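Antenatal Care, Unit 3: Blood group and antibody screening in pregnancy
Handout to accompany the second session

1. Scope of this unit

This unit covers the blood tests offered at booking and again in the third trimester to establish a woman's blood group, her rhesus type and the presence of red cell antibodies. Screening for infection and for haemoglobin disorders is covered in Unit 4. Students should have read the notes on placental transfer from Unit 2 before attempting the reading questions set at the end of the session.

2. ABO and RhD

Every person belongs to one of four ABO groups: A, B, AB or O. The RhD antigen is reported separately. Red cells that carry it are RhD positive; red cells that lack it are RhD negative. The two results are written together, so that "A neg" means group A, RhD negative.

A woman who is RhD negative may carry a baby who is RhD positive if the baby has inherited the D gene from the father. This is of no consequence to the mother's own health. It matters only if fetal red cells enter her circulation and her immune system responds to them.

3. Sensitisation

Sensitisation is the formation of antibodies against an antigen the mother does not have. Once formed, anti-D antibodies persist. The first affected pregnancy is often mild or unaffected, as the response is slow to develop. In a later pregnancy with an RhD positive baby, IgG antibodies cross the placenta and attach to the baby's red cells, which are then destroyed faster than they can be replaced.

Events that may lead to sensitisation include:

birth itself, vaginal or caesarean
miscarriage or termination, depending on gestation and management
ectopic pregnancy
amniocentesis and chorionic villus sampling
external cephalic version
a fall or blow to the abdomen
vaginal bleeding later in pregnancy

A small number of women are sensitised with no event recorded. This is the reasoning behind routine prophylaxis in the third trimester.

4. The booking sample

The sample is taken at the first full appointment. The tube must be labelled by hand at the woman's side, after the blood is drawn, by the person who drew it. Pre-labelled tubes are refused by the laboratory. The details on the tube and the form must match exactly, including the spelling of the surname.

The laboratory does two things with it. The group is determined by mixing the cells with known reagents and the plasma with known cells; the two halves must agree. The plasma is then tested against a panel of screening cells for antibodies other than anti-A and anti-B.
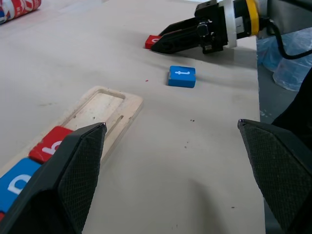
Fig. 2. Two-finger gripper, open, with second arm at upper right.

If the antibody screen is negative, no further action is needed until the repeat sample. If it is positive, the antibody must be identified. Anti-D, anti-c and anti-K are the three of greatest concern. Many others, such as anti-Le(a), are of no clinical importance in pregnancy, but the woman should still be told what was found, and it should be entered in her notes.

5. Quantification and titre

Anti-D and anti-c are measured against a standard and reported in international units per millilitre. Other antibodies are reported as a titre, the greatest dilution at which a reaction is still seen. A titre of 16 means that the plasma still reacts when diluted one part in 16. Results from different methods should not be compared directly. A rise between two samples tested side by side carries more weight than any single figure.

Anti-K is an exception to the general pattern. It suppresses the production of red cells as well as destroying them, so that a low titre does not exclude a severely anaemic baby. Refer on detection.

6. Anti-D immunoglobulin

Anti-D immunoglobulin is given by injection to RhD negative women who have not already formed anti-D. It has no effect once sensitisation has taken place. After a potentially sensitising event it should be given as soon as possible, and within 72 hours.

It is a plasma product and consent must be obtained. The batch number is recorded in the notes. A woman given anti-D will have a weakly positive antibody screen for some weeks afterwards – write the date of the injection on every later request form, or the laboratory cannot tell the injected antibody from her own.

Where fetal RHD genotyping from maternal blood is available, women found to be carrying an RhD negative baby need not be offered prophylaxis. Check local policy.

7. Before the next session

Read the Bretel notes on haemolytic disease of the newborn, page 79 onwards. The Gilani chapter on cord blood testing is optional. Bring the blank request form from the course pack. The Saturday group should use the revised version, which has a separate box for previous anti-D.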